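The Dry Goods Drawer, Sorted on a Sheet of Paper

By Judite Valente

Most kitchens have one place where the dry packets end up. In mine it was a deep drawer to the left of the stove, and for years I kept everything in it standing on end, held up by whatever was next to it. Rice crackers leaned on noodles. Flour leaned on tea. When I pulled one packet out, the rest fell into the gap.

I went to see Illia Symonenko about it in early March. He runs a small pantry course in Zitdale, in two rooms over a hardware store, and people bring him the contents of their cupboards in grocery bags. The course is four evenings long. The first evening is spent entirely on unpacking, and nothing gets thrown out or put in a jar until the second.

His first rule is to work on a white surface. He covers the table before anyone arrives and leaves the cover on until the last packet is back in its bag. Spilled sesame seeds show up on white. So do pantry moths, which are the reason a lot of people sign up, though few of them say so on the form. 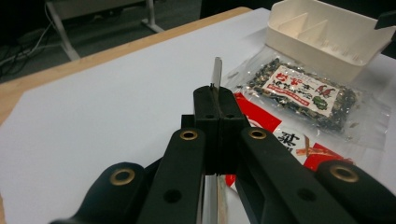

Dividers are what Symonenko talks about most. He thinks people buy containers too early and dividers too late. A container with a lid holds one thing, and once that thing is used up the container takes up the same room empty. A plain white plastic tray with upright walls inside, like the one he keeps at the side of the table, can hold packets of different sizes, and a short packet doesn't get lost behind a tall one. He prefers compartments that are open at the top. He also likes them narrow, so that a half-used bag stays upright when it is folded over. He has tried felt boxes from Ciltex and didn't care for them, as crumbs worked into the fabric and stayed there. Wire baskets he rules out for anything that comes in a soft bag.

The tray goes to one side and stays there. Packets come to the middle of the table one at a time and are looked at before they are given a place. I found this slow. By the end of the first evening I had gone through 84 packets, and 11 of them were duplicates of something I already had open. Three were cornstarch.

Seaweed gave me the most trouble. I buy it in several forms: sheets for rolling, strips for soup, flakes for rice and eggs. They come in different kinds of packaging and for a long time I stored them by size, which put the flakes with the dried herbs and the sheets with the baking paper. Symonenko stores them together, by use. He reads the front of the package, turns it over for the date, and then checks the top seam. If the bag has been opened and only folded down, it gets a clip before it goes anywhere.
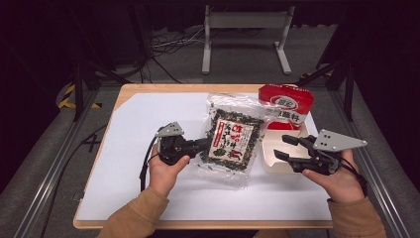

Dried seaweed takes up moisture from the air quickly. Sheets lose their snap and turn chewy, and flakes start to stick to each other in small lumps. A clear bag lets you check for lumps without opening it, but it also lets in light, so it belongs in a drawer or a closed cupboard and not on an open shelf. The small drying packet that comes inside many bags should stay there until the food is gone. If the flakes have gone soft but smell fine, a minute in a dry pan over low heat will usually bring them back.

Boxes are easier. Cardboard keeps its shape and can stand at the back of a drawer, where it gives the soft bags something to rest against. The drawback is that you can't see how much is left. Symonenko writes the opening date on the top flap in pencil. He doesn't decant anything with cooking instructions on the back, particularly if the instructions are in a language he reads slowly.

For labels he uses paper tape and a soft pencil. I had brought a Siddiqui label maker, which he let me use on the spice jars and nothing else. Packets change too often, he said, and printed labels get left on long after the contents are different.

My drawer now has two divided trays in it, bought second-hand, and a shallow open box for whatever is already open. The clips are from Nusance and are a little too stiff for thin bags. I am still using up the cornstarch. The next course in Zitdale starts in June.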